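4.2 What people did with the leftovers

I should say up front that I never planned to write a section on leftovers. My interview guide for the Grovham study had one question on them, near the end, and I mostly kept it in so people would have something easy to talk about while I packed up my notes. But people got going! One woman in Mokton talked for most of an hour about a jar of buttons, and by the time I was coding the transcripts it was clear that the leftover question had given me some of my best material.

So, a bit on how I handled it. The survey went out to 800 households, and the follow-up interviews were with 10 of them, all people who had ticked the box saying they kept "odds and ends that might come in handy." I coded as a leftover anything that had been part of a set, a kit or a larger piece of material and had outlived it. Spare tiles count. So do the last three inches of a candle and the one good glove. A broken toaster doesn't, although I went back and forth on the toaster for a long while (see the note on appliances in Section 3).

The first thing I noticed is that people sort leftovers by size long before they sort them by use. Hauksdóttir's work on pantry shelves had me expecting the opposite, with baking things near baking things and so on. In our homes the small stuff went in jars, the flat stuff went behind something, and the long stuff went wherever long stuff would fit, usually on top of a wardrobe. Color came up far more than I would have guessed, too. Several people could tell me what color a thing was without having any idea what it was for (my own mother does this with keys, so I was sympathetic).

The second thing is the container. Almost everyone had one spot with sides to it, a drawer or a bin or a shallow box, where things were dropped and left lying at whatever angle they landed. I started calling these "loose trays" in my notes and the name stuck. Figure 6 gives the general idea: few items, low sloping walls, no dividers.

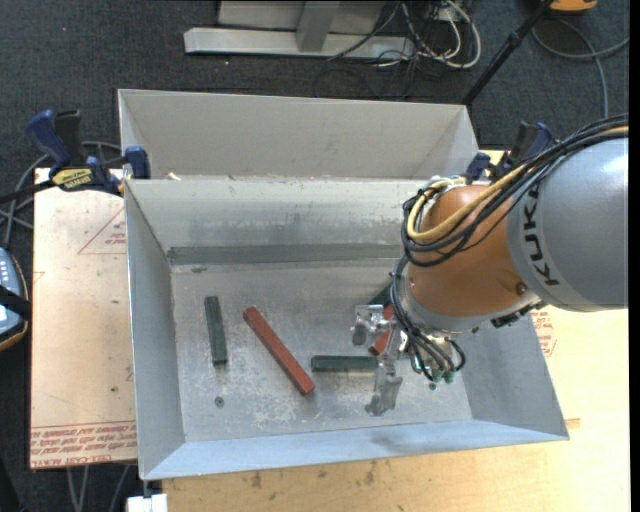
Figure 6. Two green bars and a red-orange one in a gray metal tray.

Sigrun Berge disagreed with me on this when I presented an early version, and argued that a tray with no dividers is still sorted, only the sorting is done by memory and falls apart the minute somebody else tidies up. I think she's right about the tidying. Four of our interviews included some version of that exact argument between spouses, and in one case it was still going when I left. Where I'd hold out is on the word "sorted," and I come back to it in Section 5 with the drawer diaries.

One last point on moving house. I had figured that the loose tray would get emptied before a move, but in the homes where I asked, it was usually tipped straight into a bag and tipped out again at the other end, fluff and all.

Correspondence: Ebbe Viklund, Harnent
Last updated September 13, 2019
3 comments | 10 shares
Back to top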